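We've had the Plirkik two-arm kit on trial since February, and it's due for renewal. The medicine basket is the job I care about most. The pill organizer and the first aid kit sit close together in there, so the fingers don't have much room.

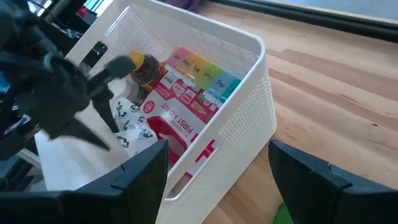
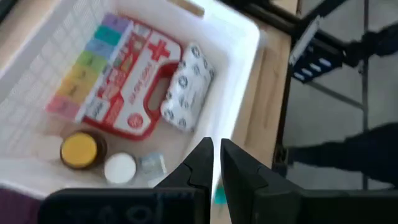

Setup took me 37 minutes. The software is plain and the manual is short. Support answered both of my emails.

Iveta Urban wrote back that she'd wait for the next version, as her own kit needed new finger pads after 70 hours and the spares were slow to ship.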